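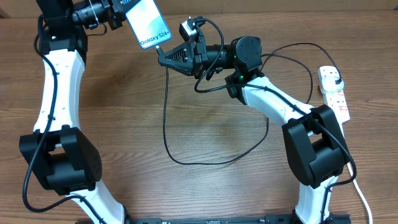 Aug 12, 2025

Right, writing this up before it goes out of my head, and before anyone asks me again in the corridor what I think of the Voltau purchase. The short version is that Plerby are buying a minority stake in Voltau, new shares and no old ones, and we were asked to rebuild the stake model so the cash, the holding and the dilution all tie up. They didn't tie up this morning. They do now, nearly.

The first problem was mine. I'd been taking the holding as a share of the old share count, and it has to be a share of the enlarged one. The holding is 23%, and it's 23% after the new shares are issued. If you divide by the old count you get just under 30%, and I had that sitting in the summary tab for a good week looking perfectly respectable! So if you've got a printout with anything near 30 on it, please bin it. The old tab is still in the workbook but I've coloured it grey and put OLD in front of the name.

Second thing, the currency. The price is set in euros and Plerby report in pounds, and the two sheets were pulling different rates – one from the signing day and one from the month end. I've put a single rate cell at the top of the inputs sheet and pointed everything at it. Checked by doubling the rate and seeing what moved. Everything moved except the fees line, which was typed in as a plain number (me again, I think, sorry). Fixed.

Then the tranches. The money goes in as 2 payments, the first on completion and the second once Voltau hand over their audited accounts, which they say will be September. I had the whole holding landing on day one. Read the agreement again over a sandwich and the shares are issued as each payment arrives, so the holding steps up. That matters for the accounting, as the first step on its own might be too small to count as an associate. I don't want to decide that by myself. I've left a switch in cell D4, on for associate and off for plain investment, and the notes column says which paragraph I was looking at when I got stuck.

Went through the announcement draft as well. It calls Voltau "a leading player" and I've asked for something to hang that on or for it to come out. Leading in what? They make small gas units for farms and food plants, which is a decent line of work and could just be said like that. The draft also says the purchase will be "immediately earnings accretive", and my model doesn't show that at all. It shows a small drag in the first year from the fees and the lost interest on the cash, then a bit of a lift. I've marked the sentence and attached the page.

Funorby next. They're the existing big holder and they have a right to join in so their percentage doesn't slip. If they take it up, the new share count goes up and Plerby's number goes down unless Plerby buy more. I ran it both ways and the cash difference isn't dreadful, but it does need a line in the board paper. There are 296 rows in the shareholder list they sent over and a good few are the same holder with the name typed differently, so I spent far too long on tidying. The list sorted by address is the one to use. Sorting by name hides the doubles.

Zaki is the other stake on the books, from last year, and I used it as a sanity check because we know how that one came out. Fed the old Zaki inputs through the new workbook and got the booked figure to within 2 pounds. That's rounding in the fees split, I'm fairly sure, and I'm not chasing it tonight.

Still to do:
Get the signed version of the share terms, mine is a draft with comments in it.
Ask whether Funorby have replied yet, and if so in writing or just on the phone.
Associate or investment for the first step – needs somebody more senior than me.
Take the typed number out of the tax sheet too, found another one just now.
Save a clean copy with the date in the name and lock the inputs.

Workbook is in the shared folder under Plerby, version 7. Don't open version 6, the links are broken and it will try to update itself from my desktop.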